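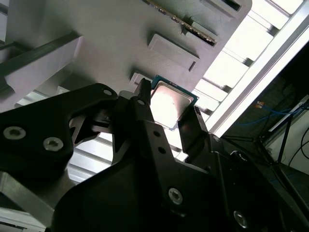

4.2 处理器装入阶段的位姿估计与接触切换

上一节给出的任务分解将整机装配划分为取件、转运、对位、放置和锁固五个阶段。本节只讨论对位与放置。取件阶段的误差会以夹持偏差的形式传入本阶段，因此下文先说明夹持偏差的估计方法，再说明插座位姿的估计、视觉引导到柔顺控制的切换条件，最后给出消融结果。锁固阶段由独立的动作基元完成，其参数与本节方法无关，见4.4节。

4.2.1 夹持偏差的估计

处理器为薄片状方形零件，夹爪两指从侧面夹持时，基板边缘与指面之间的接触区域很窄。在这种夹持条件下，零件绕两指连线方向的转动几乎不受约束，绕夹爪轴线的转动则受指面形状影响。我们将夹持偏差写为夹爪坐标系下的六维向量，其中沿两指连线方向的平移由夹爪开度直接给出，其余五个分量由腕部相机估计。

估计在转运途中的一个固定停留位姿进行。停留位姿的选取有两项约束：其一，散热盖的四条边中至少三条在腕部相机中完整可见；其二，散热盖的镜面反射方向不指向相机光心。第二项约束在实际工位上难以严格满足。Jusside工位上方为条形灯具，散热盖法向稍有变化即会出现大面积过曝，盖面上的印刷字符和压痕均不可用。为此，Sesomby不使用盖面纹理，仅使用两组轮廓：金属散热盖的外缘，以及基板的外缘。两组轮廓之间的间距由零件图纸给定，作为尺度约束参与优化。

轮廓提取采用逐边的一维梯度搜索。搜索起点由夹爪开度和名义夹持位姿投影得到，搜索方向取投影边的法向。对每条边，先沿法向采样灰度剖面，再以基板到散热盖的颜色变化作为先验，剔除由反射造成的假边缘。过曝区域内的采样点全部置为无效，不做插值。某条边的有效采样点不足时，该边整体退出优化，若退出后剩余边数少于三条，则停留位姿绕腕部末轴转动一个小角度后重新采集。

被手指遮挡的部分需单独处理。指面的三维模型已知，遮挡区域可以由模型投影得到，但指尖在受力时有弹性变形，投影边界与实际边界之间存在偏差。我们在投影边界外侧再扩出一条窄带，窄带内的采样点同样置为无效。窄带宽度由夹持力标定曲线查得，标定过程中未发现宽度与零件批次有关。

优化目标为各有效采样点到对应投影边的距离平方和，加上尺度约束项和夹爪开度约束项，采用阻尼高斯-牛顿法求解。迭代在残差变化低于阈值时终止。若终止时残差仍高于拒绝阈值，则判定夹持失败，零件退回料盘重新抓取。退回动作不计入4.2.5节的装入失败，但计入节拍统计。

4.2.2 插座位姿的估计

主板安装在机箱内，机箱由夹具粗定位。机箱板件的冲压公差、主板螺柱的装配间隙以及主板自身的翘曲叠加后，插座相对夹具的位置偏差已超过柔顺放置的捕获范围，需要视觉修正。整板定位是较常见的做法，即提取主板四角的安装孔，拟合整板位姿，再由设计文件推算插座位置。Georgiou基线即采用这一做法。该方法在裸板上效果良好，装入机箱后则受到两方面限制：机箱侧的板件和线束会遮挡部分安装孔；腕部相机接近插座时视野缩小，远端的孔位逐步移出视野，估计结果随之跳变。

Sesomby只使用插座附近的局部特征，包括插座两侧的散热器安装孔、插座铰链端的两颗固定螺钉，以及插座塑料框的内缘。局部特征的基线短，单次估计的转角方差大于整板方法，但特征集合在整个接近过程中基本不变，序列滤波后的方差可以降到可接受的水平。各特征的观测噪声按离焦程度在线调整，调整系数由标定板在不同高度上的实验给出。

压板的状态对特征选取有直接影响。装入前压板需翻开，拉杆需抬起。翻开后的压板呈框形，其金属边与插座塑料框在图像上平行或接近平行，容易被误匹配为插座内缘。实验初期的多数粗大误差来源于此。我们将压板作为独立刚体加入场景模型，以铰链转角为唯一自由度，与插座位姿联合估计。铰链转角的估计值同时作为安全条件：转角小于设定值时，放置轨迹与压板的扫掠体相交，系统停止下降并请求重新开盖。拉杆为弯折钢丝，截面小，反光方向多变，不参与位姿估计，仅通过检测其是否处于抬起区域给出一个布尔量。

主板在图像中的外观随机型变化很大，电容、电感和连接器的排布均不相同。早期版本曾训练一个关键点网络在整幅图像上回归插座四角，在训练机型上表现正常，更换机型后对电感的方形外框有较强的误响应。目前的版本将网络的输出限制为插座区域的粗略包围框，关键点由几何方法给出。粗定位网络的训练数据取自340段遥操作示教，由Živko Nikolovski按统一规程标注，规程文本随数据一并提供。图3为接近过程中腕部相机的一帧，压板处于翻开状态，处理器夹持于两指之间，插座与零件同时处于视野内。

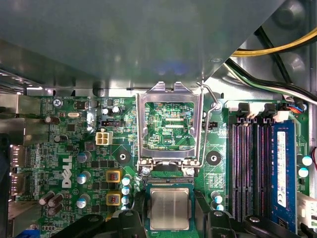 4.2.3 相对位姿的合成

夹持偏差与插座位姿分别估计后，理论上可以通过手眼标定结果合成零件相对插座的位姿。手眼标定误差在两项估计中以不同的符号出现，部分可以抵消，但抵消程度取决于两次估计时零件和插座在相机中的深度差。深度差越大，残余误差越大。因此，在插座与零件可以同时成像的高度区间内，Sesomby直接在图像上构造相对误差，仅在该区间之外使用合成位姿。

相对误差由两部分组成。第一部分为基板外缘与插座内缘的方向差，用于修正偏航。第二部分为基板角点在插座平面上的投影与插座对应角点之间的偏移，用于修正平面内的平移。投影需要零件到插座平面的高度，该高度由机器人正运动学与夹持偏差共同给出。高度误差会沿视线方向耦合到平移估计中。腕部相机与夹爪轴线之间有夹角，这一耦合不可忽略，我们在滤波器中以互协方差的形式保留该项，未做解耦近似。

基板缺口的方向在料盘中已经统一，理论上不会出现转错方向的零件。为防止料盘放反，系统在停留位姿处检查缺口所在的边。若缺口被手指遮挡而无法判断，则以料盘朝向标记为准。该检查只给出四个离散方向之一，不参与连续位姿的优化。

4.2.4 视觉引导到柔顺控制的切换

末端下降到插座上方的预设高度后，零件自身开始遮挡插座内缘，视觉观测的有效特征数迅速减少。此时继续使用视觉修正会引入较大的高频噪声。切换条件由有效特征数、滤波协方差和名义高度三者共同决定，任意两项满足即执行切换。切换后平面内的目标位置冻结，竖直方向由位置控制转为力控制，平面内保留低刚度阻抗，偏航方向的刚度设为平面内刚度经力臂换算后的等效值。

力控回路运行频率为200 Hz，腕部六维力传感器的读数在进入回路前先做重力补偿和一阶低通滤波。触点式插座的底部为弹性针脚，横向滑动会造成针脚弯折，因此在检测到竖直接触之后，平面内的搜索运动一律禁止。该约束排除了螺旋搜索等常用的孔轴装配策略，放置精度主要由切换前的视觉误差决定。柔顺控制在这里只承担两项功能：吸收零件俯仰和横滚方向的残余误差，以及限制触底时的法向力。

接触判断使用滑动窗口内的力均值与方差。窗口长度固定，阈值由空载下降过程中采集的1,000个力样本统计得到，每次更换夹爪手指后重新采集。法向力超过接触阈值而高度仍明显高于名义落座高度时，判定零件搭在插座边框上，系统沿竖直方向退回到切换高度以上，恢复视觉估计后重试。每个零件最多重试3次，超过后计为装入失败。

落座后手指的释放顺序需要注意。两指同时张开时，若夹爪中心与零件中心不重合，先脱离的一侧会对零件产生横向推力。实现中先将平面内刚度降到下限，再以低速对称张开，待力传感器的横向分量衰减到噪声水平后才执行提升。张开行程受插座两侧元件的限制，部分机型上电容距离插座较近，张开行程须按机型设定，该参数写入机型描述文件，由操作人员核对。

4.2.5 结果与消融

实验在Sernuren实验室的Jusside工位上进行。每种方法各执行200次装入，机箱在每次装入之前重新装夹，照明保持工位的日常状态，未加遮光罩。装入成功的判据为零件落座高度在容差之内、四角高度差在容差之内，且开盖目检未发现针脚变形。三项判据有一项不满足即计为失败。两种方法共用同一套夹持偏差估计、力控参数和重试规则，差别只在插座位姿的来源。

Sesomby失败3次，其中两次为角部搭在边框上并用尽重试次数，一次为落座后四角高度差超限。Georgiou基线失败九次，五次为搭边，四次在接近过程中因特征移出视野导致估计跳变，触发安全停机。两种方法均未出现针脚变形。基线的停机集中在线束位置偏向主板一侧的机箱上，将线束重新扎紧后同一机箱可以正常完成，说明基线的失败主要与遮挡有关，与力控部分无关。

消融共进行三组。去掉压板刚体模型后，插座内缘与压板内缘的误匹配重新出现，误匹配发生时偏航估计仍然正确，平移估计沿铰链法向整体偏移，偏移量接近两条边的图像间距。这类误差的协方差很小，滤波器无法自行识别，切换条件也不能将其拦截。去掉过曝区域的无效化处理后，夹持偏差的估计残差并未明显上升，但转角分布出现双峰，两个峰分别对应散热盖的真实边缘和高光边界。仅凭残差阈值无法区分二者，需要依靠基板与散热盖之间的尺度约束。去掉近距离的图像相对误差、全程使用合成位姿时，失败多表现为同一方向上的搭边，方向与手眼标定残差的主方向一致，重新标定后方向随之改变。

节拍方面，停留位姿处的重采集是主要的时间开销。重采集的比例在一天之内有变化，我们没有对环境光做连续记录，无法给出与光照的定量关系。搭边后的重试耗时较短，对平均节拍影响有限。

4.2.6 适用范围

上述方法依赖两个前提。第一，插座附近的安装孔和铰链螺钉在接近过程中可见。对预装散热器背板支架的机型，安装孔可能被支架覆盖，剩余特征不足以约束全部自由度，目前对此类机型退回到整板方法。第二，零件为带有规则金属散热盖的方形封装，且散热盖外缘与基板外缘之间有稳定的颜色差异。裸芯片封装不满足该条件，未做测试。

针脚位于零件一侧的封装需要不同的接触策略，其允许的横向运动范围和落座力特性与本节讨论的情形均不相同。内存条的装入同样使用Jusside工位和同一副夹爪，但内存条为长条形零件，夹持偏差的主要分量为绕长轴的倾斜，插入过程中需要较大的法向力并依次压紧两端，相应的模型与参数在4.3节给出。

最后更新：2025年8月9日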